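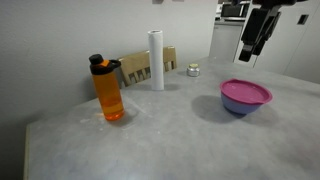
Banafsheh Ghasemi writes that she has kept a lidded bowl, a water bottle and a roll of paper towels out on her kitchen table since August, and that she has stopped buying lunch on the way to work. She wants to know why the Jakville Kitchen Letter has been so sour about the idea.

Well, sour is a strong word. I'm glad she's saving money. What I have trouble with is the way the idea gets sold, which is as a "station." Drullix now has a whole page on its site about the lunch station, and every item on it can be bought from Drullix. You need the bowl with the lid, the bottle that matches, a small container for nuts or salt or whatever you like, and something to wipe up with. Most of us have all of that in a cupboard already. Moving it to the table costs nothing, and I suspect that is why the page spends so little time on it.

I did try it, to be fair. The bowl has a pink lid with a little tab on the side, and having it in plain view did remind me to put leftovers in it. The orange bottle is hard to ignore too. By the second week, though, I was moving everything every evening so that we could eat dinner, and then moving it all back. Our table seats four if one of them is thin. Is that a system? It felt more like having houseguests.

Kilian Lehner told me I should have used a tray. Maybe so, but a tray is one more thing, and then you start wondering where the tray lives.

The paper towels I will defend. A roll standing on end within reach gets used for spills while they are still small, and it doesn't need a holder. The Hämmerli catalog offers a weighted one, and I read the description twice without finding out what was wrong with the cardboard tube.

The claim I trust least is the one about habits. Pullance says in its brochure that people who can see their containers pack lunch more often, and gives no source. Roswitha Egger sees her exercise bike every morning. Banafsheh may simply be a person who decided to pack lunch, and the bowl happened to be on the table when she did — I'd like to hear from someone who put everything out and still bought a sandwich.

If you want to test it, use what you own and give it a month. Leave the lid off the bowl once it's washed and let both parts dry before you close it. I skipped that twice and the smell was not encouraging.

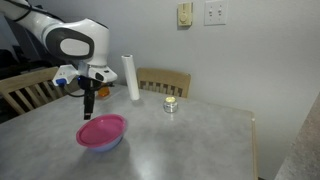 What readers sent in

We had 104 replies to the question about lids. Igor Vávra stores his separately and says it saves space, then admits he owns three bowls and five lids. Roswitha Aebischer keeps every lid on its own bowl and has given up a full shelf to do it. Neither of them plans to change.

Next month: ice cube trays, and whether the silicone ones really do pick up the taste of the freezer. Send your complaints early, please, and keep them under 200 words.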